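Quick one, I have to be at Udlow by lunch and the rules post has been sitting in drafts since June.

So. Cell rules. We had 14 of them taped to the cabinet at Fleltton and people read maybe the top line. Mathis Barbier took them down and asked everyone to write out what they remembered. Not much! We cut it to the ones we enforce.

First: a taught position gets a name and an initial. No more "point_new_2_final". If I can't tell who taught it I delete it, sorry.

Second. Slow speed for any changed program, full cycle, start to end. Including if you only changed a wait. Especially a wait. Eugénie Roussel logged 1,029 cycles on the Kevura job and the ugly ones were nearly all somebody's tiny edit run at full speed after coffee.

Third, ESD. Wrist strap before you reach for the fixture, and clip to the ground stud, not the bench leg. Boards and memory get handled by the edges, by people and by programs. Gripper force for memory modules lives in its own file and you don't borrow the drive settings because they're "close". Ignacio has that file, read only.

Fourth, sockets. Lever up and load plate open gets checked by a person before the first pick of a shift. I know the program checks too. Do it anyway.

Fifth is the one I get mail about. Two arms sharing a space means one zone owner at a time, handed over in the program, with a timeout of 3 seconds and then a stop. Not a retry. A stop, and somebody walks over.

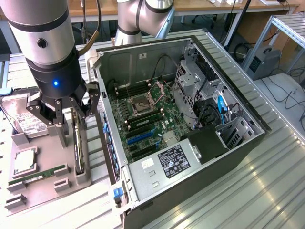 Who is allowed to reset the cell after a protective stop?

The person who looked inside it. They check the zone, they write down what they saw, then they reset from outside with a clear view of the whole cell. If you didnt look, you don't press it, even when your shift lead is hovering.

Still arguing over the maintenance interval. Eugénie wants finger pads inspected every 500 cycles, Mathis wants it by the shift so it lands on a name. I lean Eugénie but his is easier to put on a sheet. Will post the sheet once its typed up, and the reset log template with it. Train in ten minutes.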